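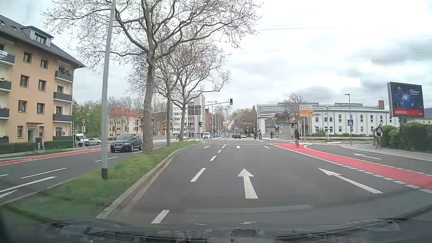

nullov_53
Anyone else at the Roverby open day Sunday? Got a ride in the driverless one, 19 minutes. Bit jerky but fine at lights.

starham
Went at 2, queue was mad. Didnt like it near the bikes tbh. Too slow, people behind getting cross.

nullov_53
Slow is what I want round cyclists?? Red lane, green light, bikes going every which way, I'd slow down too

la122
Agree with starham, dithering is no safer. Staff couldnt tell me who takes over if it stops dead eihter

starham
Same, got a leaflet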